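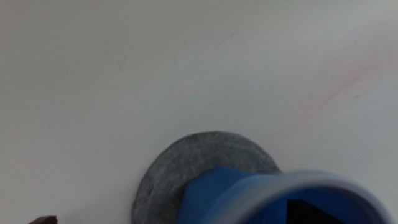

Worktop, gray disc, faint pink mark

Notes wk 4 - Shared worktops: checking and cleaning
Handout for Mogens Bergmann's group. Bring it to the practical, room 139.

White tops first. They show everything, good for learning on. Pale streaks, gray scuffs, single dark specks - all count as marks, write them on the sheet before you wipe anything.

Order of work:
Clear loose items to one side. Look low across the surface, then straight down. Dry cloth, then damp, then dry again. Colored smudges: damp cloth and a drop of soap, wait, wipe one way. No scrubbing pads on white!! Bergþóra Hafþórsson lost the finish on a whole row at Pustitz doing that, 47 desks.

Go round flat round things, not over them. Lift what lifts. If its set into the top leave it in and wipe the rim with a folded corner.

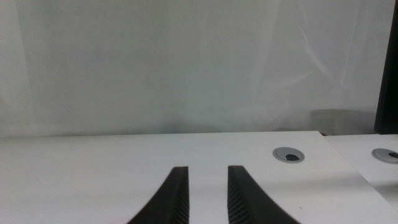
Seams next. Where two tables meet, crumbs and dust sit in the gap and a cloth just pushes them further down. Soft brush along the seam, toward you, then wipe both sides. Tables at slightly diffrent angles - do each one seperately, own sheet for each.

Cable grommets: brush the rim, no spray. Liquid goes straight thru to whatever is plugged in underneath.

Reading: Hjaltadóttir handout, part on stains. Skip the floor section.

For next time - finish the Grudau sheet, both sides. Cloths are in cupboard 227, put them back damp side out.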